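Drillix 4 moves snapshot pruning out of the backup job

Storage and backup | News

Drillix, the open source backup tool for Linux servers, has reached version 4. The main change is that old snapshots are no longer pruned at the end of each backup run. Pruning is now a separate job with its own schedule, lock file and log.

In earlier versions a backup held the repository lock until pruning had finished. On large repositories this could keep other hosts waiting well into the morning. Maintainer Florian Aebischer said the old design dated from a time when most users had one server and one disk.

"The lock covered far more than it needed to," Aebischer wrote in the release notes. "A host that only wants to add data can now do so while the index is being checked."
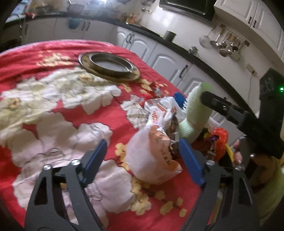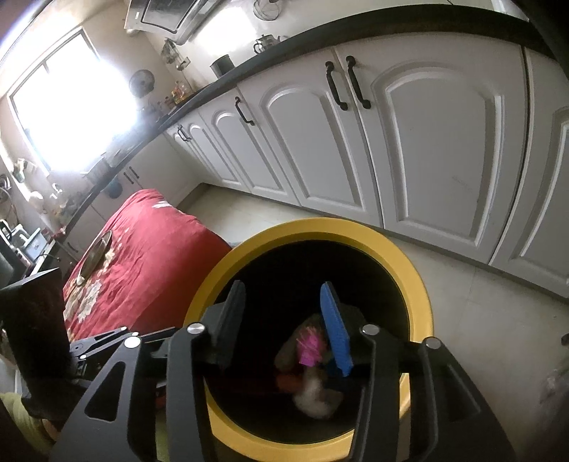

The exclusive lock is still taken for the final step, when unreferenced blocks are deleted. Hosting firm Hajdu, which tested the release candidates on 217 servers, measured that step at 122 seconds on its largest repository. Its previous nightly run held the lock for around 40 minutes – most of it spent reading the index.

Existing configuration files will load, but the keep_daily and keep_weekly settings are ignored in the backup section and produce a warning. They must be moved to a new prune section. Sites that upgrade without doing this will keep every snapshot until the disk fills, so Yeshi Hadgu, who looks after the packages, advises checking the log after the first run.

The repository format has changed slightly. Version 3 clients can read a version 4 repository but cannot write to it, and there is no downgrade path once the index has been converted. Conversion starts on the first prune and needs free space equal to twice the size of the index.

Other changes include a limit of 200 open file handles per process, set by default, and exit code 3 for runs that finish with unreadable files. The test suite now has 1,186 cases.

Packages for the main distributions are available from the project's site. Version 3 will receive security fixes until May.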